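Clundska @clundska
A thread about the afternoon our left arm let go, and what we changed afterwards. Long one, so put the kettle on.

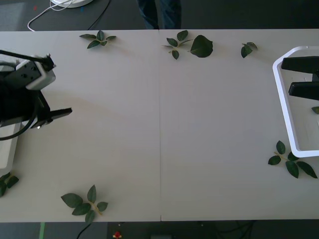
For anyone new, I run a small two-arm bench where we teach the arms to tidy artificial foliage. The arms are called Didon (left) and Dinsa (right), and yes, I do talk to them.

2/
Back in August we were on a long run, aiming for 1000 pick-ups without anyone stepping in. Leaves are lovely things to practise on because every sprig sits differently, and they punish a sloppy grip straight away.

3/
At pick-up 177 Didon closed on a sprig, lifted it, started across the table and then just... opened. No command to open anywhere in the log. The sprig dropped, the arm carried on with its move as if it still had hold of something, and then it tried to put nothing down very carefully.

4/
I'll admit I laughed the first time. Then it did it again a few minutes later, with my hand a good deal closer to the table than it should have been, and I stopped laughing and pressed the stop button.

5/
My first guess was the software, because I had changed the software that morning and guilt is a powerful thing. I put the old version back and ran it again. Same fault. I'd like those two hours back, please.

6/
Second guess was the grip force. Plastic leaves are slippery, the stems are thin, perhaps it was simply losing them? But a slipping stem slides out while the fingers stay shut, and I had watched these fingers open with my own eyes.

7/
So, cables. Didon's gripper cable has to bend every time the wrist turns, and I'd tied it back too tightly when I last tidied up (I was so proud of that tidying). With the wrist turned right over there was no slack left, and the plug was being tugged a tiny bit out of its socket.

8/
When the gripper lost its signal for a moment it restarted, and the first thing it does on restarting is open its fingers to find its zero position. Perfectly sensible on a bench with nothing in its grip. Much less sensible halfway through carrying something over a person's arm!

9/
That's the part I'd really like people to take away. The loose plug was my mistake and took 30 seconds to put right. The opening on restart had been sitting there since the day we set the thing up, and I had read that page of the manual and nodded along.

10/
What we do now: the cable has a proper loop of slack, and I turn the wrist slowly through its whole range by hand before the first run of the day, watching the plug the entire time. It's dull, but I have a biscuit while I do it.

11/
Gripper restarts no longer go unnoticed either. If either gripper drops off, both arms stop where they are and wait for a person. Stopping both felt a bit dramatic at first, but they share a table, and I don't want Dinsa reaching in while Didon is having a funny turn.

12/
And hands stay off the table while the arms are live. I had got into the habit of nudging a sprig straight mid-run to save a minute. It's a very easy habit to get into and I'm a bit cross with myself about it.

13/
A few of you on the Zultum forum asked whether a lock on the plug would have been enough. It would have hidden the problem for longer, I think. We've fitted one anyway, but the cable would still have been pulling, and sooner or later the wire itself would have gone.

14/
We restarted the count from zero and got past 3000 pick-ups before the next stop, and that one was me leaning on the button with my elbow.

15/
If you've got a gripper that homes itself when the power comes back, do go and check which way it moves. And if you've found a nice way of keeping a wrist cable happy over a full turn, please tell me, I'm still not completely in love with my loop.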